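Ticket 1181
Site: Oltville, wash counter, room 7
Category: Plumbing / drainage
Priority: 2
Status: Open, monitoring

Reported: sink drains slowly, standing water in basin after mugs are rinsed. Faucet flow normal.

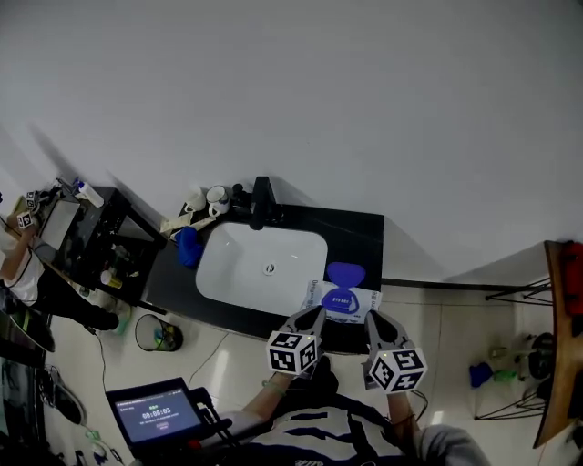 Checked the drain opening first. Removed lint, probably from counter cloths. Wet wipes must go in the wastebasket, never in the sink. Ran faucet for 8 minutes, level held below the rim but still slow.

Trap opened and cleaned. Washer worn, replacement ordered from Prikcombe.

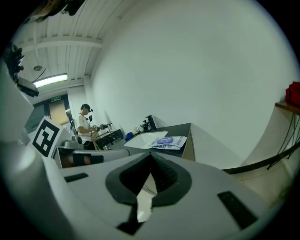
Access for the washer swap is by the wooden door under the exit sign. Keep the floor below the counter clear. Retest after fitting, then close.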